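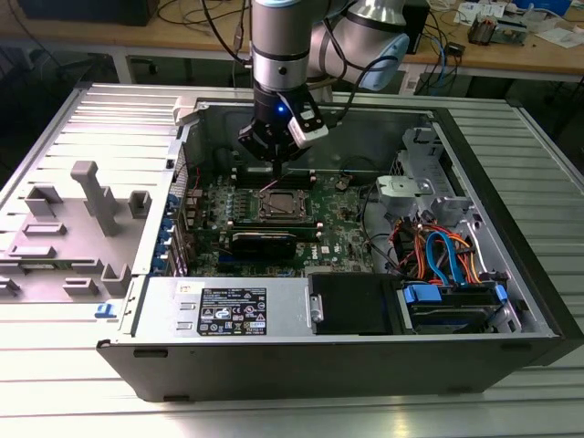 Memory Module Removal with a Robot Arm: What Went Wrong in Trial 43
Project report, Ilness Electronics Recycling Lab

1. Where this project came from

Our group spent the spring term trying to get a robot arm to take memory modules out of old desktop computers. We chose memory because it is worth saving, it comes out without a screwdriver, and all of us had done it by hand often enough to think it would be easy. (We have since apologized to one another for that!) The plan was to run 80 trials and report a success rate. We stopped at trial 43, and most of this report is about why.

2. Setup

The computer was a Dell desktop tower laid on its side on the slatted aluminum platform, with the side panel opened out flat. The arm works from overhead with its wrist pointing straight down, so the gripper fingers come at the memory slots from above. The slots run in a row next to the CPU socket, and we left the socket empty so we wouldn't have a cooler to steer around. The power supply and the drives stayed in, along with their wiring, and we'll come back to the wiring.

The motion program was written in Bomex, the software our department uses for all its arms. The force limit was set on the same screen.

3. The fault

For the first 42 trials our problems were ordinary ones. The fingers slipped, or a latch didn't open all the way, and we wrote it down and went again. In trial 43 the fingers came down 4 mm to one side of the module and closed on the edge of the slot itself. The program then did just what we had told it to do and pulled. The board flexed, we heard a crack, and the arm kept lifting until one of us hit the emergency stop. That took 11 seconds from first contact, which felt a great deal longer from where we were standing.

The arm should have stopped by itself long before that. When we went back through the settings, we found the force limit had been raised during an earlier test on a stiff latch and never put back. There was no note of it in our log. All of us had used that screen afterward and not one of us had read the number.

4. Why it was off to the side

This took us two weeks to sort out, and we are still only fairly sure. Our best explanation is that the case had crept along the slats a little with each pull. We had measured its position once, on the first morning, and trusted it from then on. We had also blamed the loose power wires for a while, thinking they might have snagged a finger, but the recorded path was smooth the whole way down.

5. What we changed

The force limit now loads from a locked file called Brusirine, and the program won't start if the value on the screen is different. We added two stops to hold the case against the platform, and the arm touches off on a corner of the case before every trial. The cracked slot has been marked and we kept the board for practice.

6. Still to do

We would like to finish the remaining trials with the new checks in place. The Bech gripper pads we ordered are softer and may help with the slipping, but they came too late to be tested for this report.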